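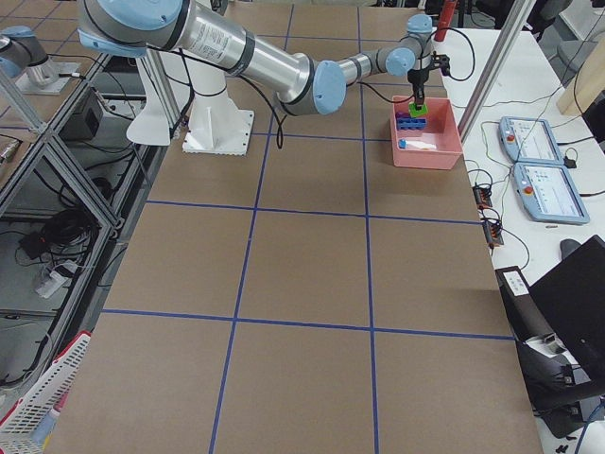
1 min read

2022-03-28, Stida cell

Block pick from the pink bin, single arm. 300 episodes is the target for this batch; 38 thrown out so far, mostly late gripper close. Start pose goes by tape cell so the split stays even.

Green block is fine. The studded blue brick under it gets nudged on the way down -- keep those episodes, tag them "contact".

Paper scrap stays in the bin as clutter. B. Soler wants the cable slack at the elbow checked before the next batch.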